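Section 4: Packing your Toivonen picnic set

Now for the fun part! Your basket is out of its box, the straps are fitted, and you get to decide what goes where. Take your time over this the first time around, and every later trip will be quicker.

1. Stand the basket on a flat table with the lid fully open.
2. Put the heavy things in first (jars, bottles, the cheese!) and keep them low.
3. Lay bread and soft fruit on top, and close the lid gently.

Caution: do not load more than 20 pounds. The handle is strong, but it has its limits.

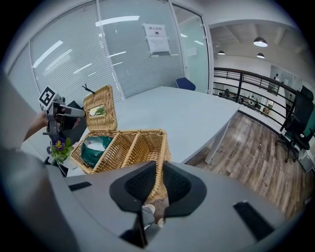 CARE AND CLEANING

Woven baskets love fresh air. After each outing:

1. Shake out the crumbs, getting right into the corners.
2. Wipe the weave with a damp cloth and a drop of mild soap.
3. Leave the lid up overnight so everything dries through.

Note: never soak the basket or put it near a heater. Dry weave cracks, and it's such a shame when it does.

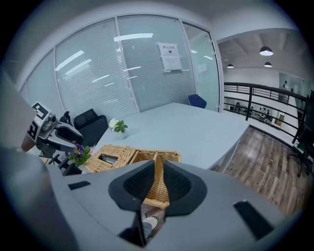 At the table, Section 4.

STORING IT FOR THE WINTER

Come September, give the hinges a drop of Jakitz oil (part 346) and choose a cool, airy shelf. A cotton sheet over the top keeps the dust off beautifully. Please skip the plastic bag, as it traps damp.

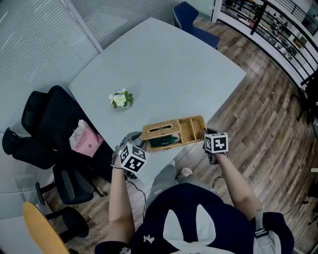
Comden wrote to us that a spoonful of baking soda in an open dish, left inside the closed basket for 4 days, clears even a strong onion smell. We tried it and it works wonderfully!

Spare straps: Hultodbridge parts desk, quote 3973.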